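Panos, tábuas e caixas: o que vale a pena e o que é conversa

Desconfio de quase todas as dicas de limpeza que circulam por aí. Metade foi escrita por quem nunca esfregou uma bancada, a outra metade por quem vende o produto. Durante 60 dias fui experimentando em casa algumas das mais repetidas e deixo o que ficou.

Pano de cor para cada tarefa

A regra das cores parece mania de revista, mas é das poucas que mantenho. O pano laranja só serve para a madeira. Os da loiça são outros e não se misturam. Não precisa de comprar o conjunto da Tritico, que traz uma tabela de cores plastificada; panos velhos de cores diferentes fazem o mesmo.

O que já não aceito é a ideia de que o pano deve ficar "a repousar" sobre a tábua para a madeira absorver o óleo. Passe, retire o excesso e pendure o pano aberto. Um pano com óleo, amarrotado num canto, pode aquecer sozinho e arder, e isso sim devia vir nas revistas.

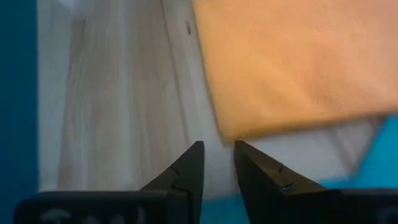 Limão e sal na madeira

Tira algum cheiro a cebola. Manchas antigas, não tira. Se a tábua é clara e tem veios e nós à vista, não tente "uniformizar" a cor com lixívia: seca as fibras e fica pior. Lixa fina no sentido do veio, óleo mineral e paciência. O óleo da Saraç custa mais e, na minha tábua, não notei diferença nenhuma em relação ao da farmácia.

A caixa grande de plástico

Um leitor, Kiran Upadhyay, escreveu-me em abril a garantir que uma caixa grande resolve a desarrumação de qualquer cozinha. Resolve durante uma semana. Depois passa a ser o sítio onde se perde o ralador. Se vai ter uma, guarde lá só coisas leves e do mesmo género, e não a encha até ao rebordo.

Quanto à limpeza, o plástico brilhante perdoa pouco. Esfregão verde risca, pó abrasivo também, e os riscos aparecem logo 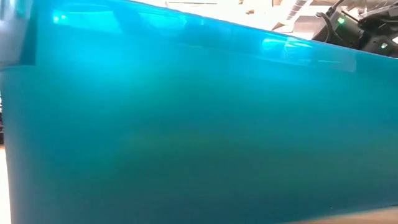
quando a luz lhe bate de lado. Água morna, uma gota de detergente e um pano macio chegam para o dia a dia. Para restos de cola de etiqueta uso óleo de cozinha, dez minutos, e depois detergente outra vez. O removedor da Vomeck faz o mesmo e deixa um cheiro que não recomendo perto da comida.

Vinagre em tudo

Não. No calcário da chaleira, sim. Misturado com bicarbonato faz espuma e pouco mais, e com lixívia é perigoso: liberta cloro. Continuo à espera de que alguém me mostre uma nódoa de gordura que tenha saído só com vinagre.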